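Home Style Food Garden Travel Shop
2 min read | 18 comments | 6 shares

Folding on the bed is the best part of moving house, and I'll argue that with anyone! Before the lamps, before the books, Tươi Bạch makes up her bed with one sheet and sorts every piece of clothing on it. She has moved 5 times and swears by it.

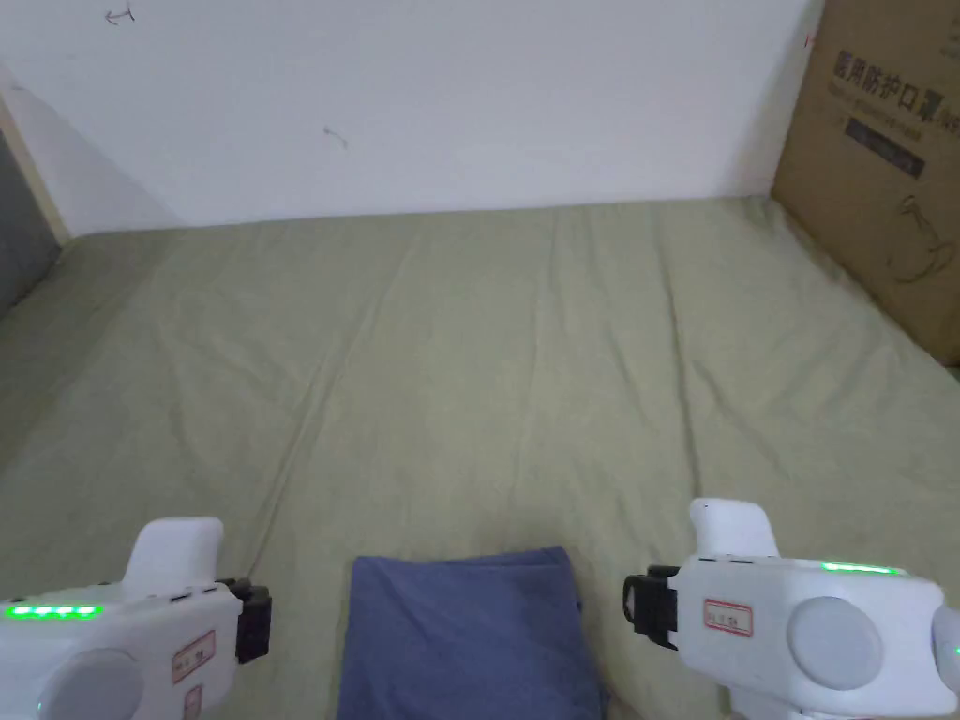
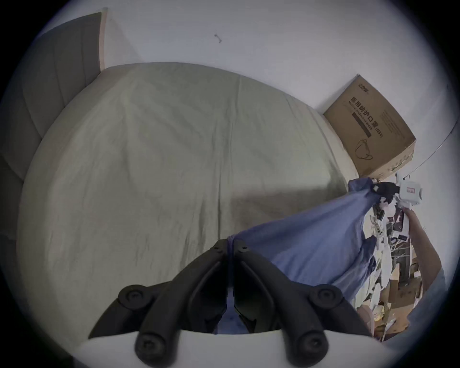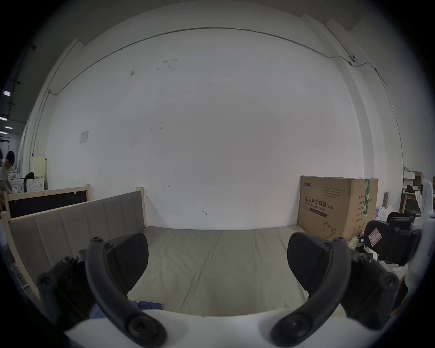 Color is where Tươi gets really excited. She wanted a bedroom that felt like May, soft and a little mossy, and she tried paint chips for weeks before giving up and starting with fabric. Sage green won, pulled fairly smooth across the bed, and I love how well a dusty blue cloth sits against it. The walls can stay white for now (she's still thinking about a mural).

Her folding rule comes from her friend Thư Trương: big pieces first, while your arms are fresh. Then shirts, then towels, then a long coffee.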